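钣金料箱内壁划痕和底部碎屑怎么处理？放短条料时总卡边

分类：工作台与收纳 / 金属件
状态：已有采纳回答

提问者：Ismail Mansour

手上有一只敞口的灰色钣金料箱，放在木台面上用，后壁高，前壁低，里面靠后有一块斜板。平时装短条料，有红褐色和深绿色两种，表面都有涂层。现在有几个问题：

1. 斜板上磨出一片发暗的擦痕，周围有细划痕和黑点。用酒精擦过，黑点掉了一部分，暗斑没有变化。不确定是涂层磨穿了，还是条料的颜色蹭上去的。
2. 箱底和后壁交接的地方有一道缝，碎屑容易积在里面，刷子刷不干净。
3. 条料斜着落进去以后，一头顶住侧壁，另一头搭在别的料上，取的时候要先拨一下，条料端面已经有磕碰。

箱子是前任同事从 Skindis 订的，没有图纸，材质只知道能吸磁铁。想知道擦痕处需不需要重新喷漆，以及有没有不改箱体就能让条料放整齐的办法。台面不能打孔。

补充：室内使用，不接触水和切削液。条料长度略有差别，最长的比箱子内宽短一些。

回答一（已采纳）
回答者：Zoriana Dmytriv

分开说。

擦痕。先判断是转移还是磨穿。取一小块白色无纺布，蘸异丙醇，在暗斑边缘定点压住一分钟再擦。布上有颜色，是条料涂层转移，继续擦即可；布上没有颜色，用指甲横着划过边界，能感觉到台阶的，涂层已经磨穿。也可以用涂层测厚仪，在完好处和暗斑处各测三点比较，差值明显就不用再猜。不要用钢丝球，会把周围完好的漆面一起拉毛。

能吸磁铁，多半是碳钢板，不过部分不锈钢也有磁性，不能只凭这一点下结论。室内干燥环境下磨穿一小片，短期问题不大，但露铁的地方夏天容易返锈，六月前后湿度上来时要看一眼。处理顺序：
除油，400 目砂纸打磨边缘至平顺，吸尘，再擦一遍异丙醇，晾干，薄喷环氧底漆两遍，间隔 15 分钟。面漆可喷可不喷，斜板是滑料面，喷了以后还会磨掉。

如果这块板一直是受冲击的位置，我倾向于贴一层超高分子量聚乙烯薄板，背胶的那种，厚 0.5 毫米，四角剪圆角。边缘要离折弯处 3 毫米左右，压到圆角上会翘。贴之前漆面必须修平，有颗粒的地方以后会鼓包。

底缝。刷子只会把碎屑往里推。用吸尘器配扁嘴，从一端沿缝慢慢走到另一端，再用塑料刮片挑一遍。清完以后可以打一道中性硅酮胶，宽度 4 毫米，用刮板收成圆弧，固化一天再放料。酸性胶不要用，会腐蚀露铁的地方。箱底如果有小孔，打胶前先看清楚是排屑孔还是安装孔，别顺手封掉。

条料摆放。规则很简单：长边平行于前壁，同色的首尾相接排成一列，另一色放后面一列。
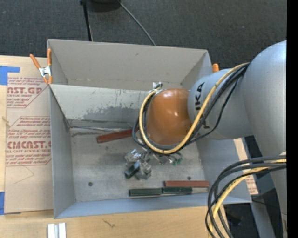
两列之间留出手指或者工具能伸进去的宽度，料和侧壁之间也留一点，取料时先提一端，不要沿箱底拖。拖动是底面磨花的主要原因。

需要限位的话，用磁性软条，裁成 5 毫米宽，吸在箱底当隔条，不打孔，位置可以随时改。吸附面要干净，有碎屑时会滑动。软条高度不要超过条料的一半，否则取料时会勾住。

回答二
回答者：Bohdan Sydorenko

贴聚乙烯板同意，隔条那部分有保留意见。磁性软条会吸铁屑，时间长了边上一圈全是毛刺，涂层料碰上去照样划。我这边换成了 Modeck 的硅胶防滑垫，整张裁好铺满箱底，没有隔条，料放上去不怎么滚。缺点是垫子会吸灰，要拿出来水洗，晾干再放回去。

另外，箱子直接放木台面，底下最好垫四个薄胶脚，否则箱底边缘会把台面压出印子。

回答三
回答者：Taras Koval

换个塑料箱就行了，Rolis 有差不多尺寸的，轻，也不掉漆。

评论

Ismail Mansour：塑料箱试过，侧壁会往外鼓，放不稳。按回答一做了压布测试，布上有红褐色，靠右下的一小块没有颜色，指甲能感觉到台阶。看来两种情况都有。

Zoriana Dmytriv：那就先把转移的颜色擦干净，剩下的范围再打磨，面积会比你现在看到的小。

Bohdan Sydorenko：打磨时把缝用美纹纸盖住，不然粉末全进去了。

Ismail Mansour：收到。硅酮胶和聚乙烯板先后顺序有要求吗？

Zoriana Dmytriv：先贴板，后打胶。胶不要压到板的边，留一条缝，以后换板方便。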